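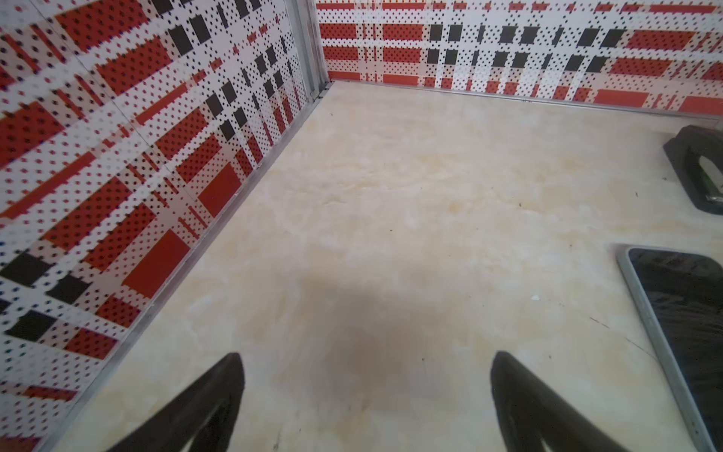
Ticket 283: Phone sorting cell, problems before and during the open day
Opened by: Khải Lại, Radport demo team
Assigned to: Regula Gasser, Katona support
Status: waiting for customer

Khải Lại, 9:10
Good morning. We have visitors from Hilteneo at two o'clock and the cell must run the phone demo for them. Since the last software update the left arm stops before it closes the gripper. The message is "target width not valid". The right arm does not give this message. I restarted the controller two times and the message came back. 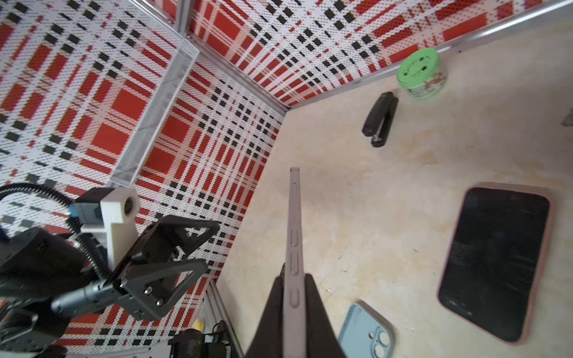 Regula Gasser, 9:42
Thank you for the clear report. Please open the grasp settings for the left arm and read me the value for minimum width. After the update it is sometimes set back to 30 mm, and a phone held by its long edges is too thin for that. The value should be lower than the thickness of your thinnest phone.

Khải Lại, 10:05
It was 30, you are right. I changed it to 5 and saved. The message is gone. Now I have a second question. The arm goes to the correct phone, but it is slow, and the log shows 25 retries in one run.

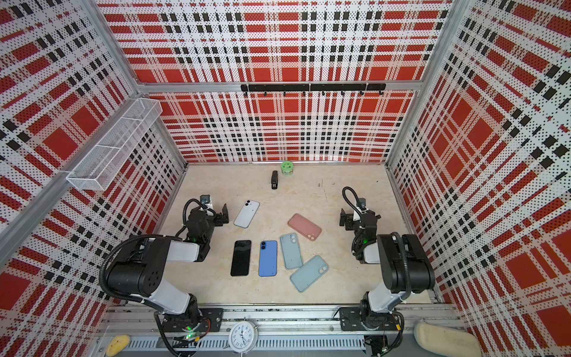
Regula Gasser, 10:31
For the retries, please send me the last 1,000 lines of the log. In the meantime, wipe the wrist camera lenses with a dry cloth and run the calibration again, first left, then right. Please keep people behind the line while it runs.

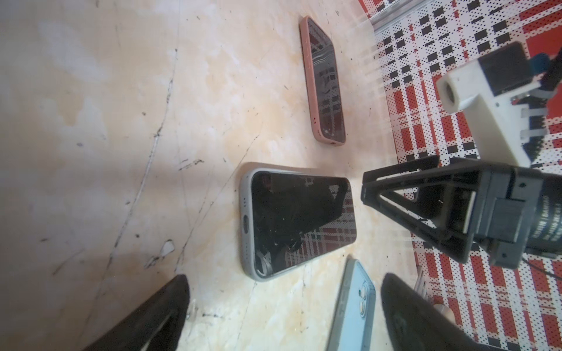
Khải Lại, 13:20
Calibration is done for both arms and the log is attached. I had four retries in the last run. For the visit this is acceptable. I will leave the speed at the low setting and write again after the guests have gone.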